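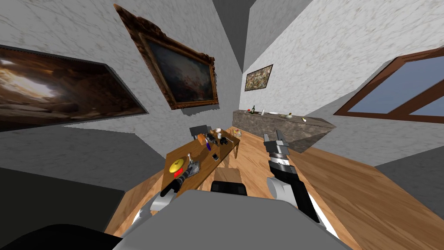 Figure 3. Poste simulé, vue d'ensemble : les deux bras, la table encombrée et, au fond, le comptoir en pierre. Trois tableaux sont accrochés aux murs de marbre.

4. Du geste à la supervision : observations à Ostport

4.1. Contexte de l'étude

L'entreprise Ahonen assure la préparation et la remise en état d'appartements meublés loués à la semaine dans le quartier d'Ostport. Le travail comprend le débarrassage des tables et des comptoirs, le contrôle de l'inventaire, la vérification des éléments accrochés aux murs et le signalement des objets oubliés par les occupants. Jusqu'à l'année précédant l'étude, ces tâches étaient réalisées par des équipes de deux personnes qui se déplaçaient d'un logement à l'autre selon une feuille de route imprimée.

Le projet Wendivex vise à confier une partie de ce travail à un robot à deux bras. Avant toute mise en service, les séquences de manipulation sont préparées dans un environnement simulé, et ce sont d'anciens agents de terrain qui les produisent en pilotant le robot à distance. Nous avons suivi 15 de ces agents entre le début de leur formation, en septembre, et la fin de la première campagne d'enregistrement. Sept d'entre eux avaient demandé leur affectation au projet ; les autres y avaient été affectés par la direction. Le corpus comprend des entretiens semi-directifs, des notes d'observation prises au poste et 2 000 séquences annotées, arrêtées au 13 mai 2020.

4.2. Ce que contient une pièce

Les pièces simulées reprennent les catégories d'objets que les agents rencontraient dans les logements, sans en reproduire aucun à l'identique. Dans celle de la figure 3, un téléphone noir est posé à plat sur la table, avec un mug blanc, une boîte orange et un article gris froissé. Le comptoir porte entre autres une pomme rouge, une bouteille vert foncé, une petite tasse et une assiette. L'un des tableaux, au lourd cadre sculpté, est accroché de travers.

Les agents ont vite relevé que cette disposition posait des questions auxquelles la feuille de route ne répondait pas. Un téléphone sur une table est un objet oublié : il se signale et ne se range pas. Une pomme sur un comptoir peut être un reste ou un élément d'accueil. Un article froissé peut aller à la corbeille, au linge ou aux objets trouvés. Sur le terrain, ces décisions se prenaient en quelques secondes et ne laissaient pas de trace. Au poste de pilotage, chacune doit être choisie dans un menu avant le début du geste, puis enregistrée avec la séquence.

Plusieurs agents décrivent cette étape comme la plus fatigante de la journée. L'une d'elles explique : « Avant, je ne savais pas que je décidais autant. Maintenant il faut que je le dise à chaque fois, et si je me trompe c'est écrit. » Un autre y voit au contraire une reconnaissance tardive de son métier, et a conservé la liste des cas ambigus qu'il a fait ajouter au menu.

4.3. Le cas des éléments muraux

La vérification des tableaux occupait une place mineure dans l'ancien travail. Elle n'apparaissait sur la feuille de route que sous la mention « murs », à cocher en fin de passage. Dans le projet, elle est devenue une tâche à part entière, avec un protocole et un taux de rejet propres. Les séquences concernées sont relues par Darkard, le prestataire chargé du contrôle, qui peut les renvoyer à l'agent avec un code de motif.

La difficulté tient pour beaucoup au point de vue. L'agent dispose d'une vue générale et d'une vue rapprochée sur la pince, et doit passer de l'une à l'autre pour juger de l'inclinaison d'un cadre. Dans la vue rapprochée, l'horizontale de la pièce n'est plus donnée par rien d'évident. Les joints du marbre fournissent un repère, à condition de se rappeler que l'image entière peut être inclinée.
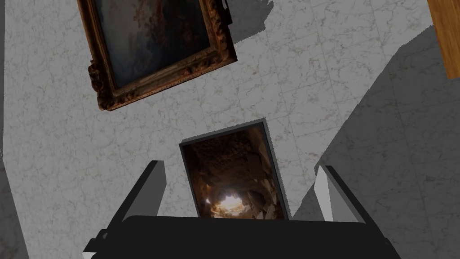 Figure 4. Vue rapprochée, pince ouverte. Entre les deux doigts, le tableau de la grotte au cadre fin ; plus haut, le cadre sculpté. Les joints du marbre traversent l'image en diagonale.

La figure 4 illustre le problème. Les deux tableaux y paraissent inclinés, comme le mur lui-même, et le bas du plus petit est masqué par le corps de la pince. Un agent qui se fierait à cette seule vue pourrait vouloir redresser les deux. Les ombres compliquent encore la lecture : une large bande sombre couvre une partie du marbre à droite, et plusieurs débutants l'ont prise, dans des vues comparables, pour un changement de surface.

Les agents expérimentés ont mis au point une pratique qui ne figurait pas dans la formation. Ils reviennent à la vue générale, choisissent une arête fixe (un montant de fenêtre, le bord du comptoir), puis ne regardent la vue rapprochée que pour l'approche finale. Cette manière de faire allonge la séquence. Elle a d'abord été pénalisée par l'indicateur de cadence, avant que l'encadrement n'accepte 5 secondes supplémentaires pour les tâches murales.

4.4. Effets sur l'organisation du travail

Trois changements ressortent des entretiens. Le premier concerne le corps. Les douleurs de dos et de genoux ont nettement reculé dans les récits ; des plaintes liées aux poignets et aux yeux sont apparues, surtout chez les personnes qui enchaînent les séquences sans alterner avec l'annotation.

Le deuxième concerne le binôme. Les équipes de deux ont disparu et chaque agent travaille seul à son poste, casque sur les oreilles. Les échanges se sont déplacés vers la salle de pause, où l'on compare les motifs de rejet. Une partie du savoir qui circulait pendant les trajets entre logements y circule aussi, mais plus lentement, et les nouveaux venus en profitent moins.

Le troisième concerne l'évaluation. Un logement mal préparé donnait lieu à une réclamation, souvent réglée oralement avec le chef d'équipe. Une séquence rejetée donne lieu à un code, et les codes sont agrégés par agent et par mois. La direction d'Ahonen présente ces chiffres comme un outil de formation. Les agents, y compris ceux qui étaient volontaires, les lisent d'abord comme un classement. Nous revenons sur cet écart dans la section 5, à partir des comptes rendus de réunion.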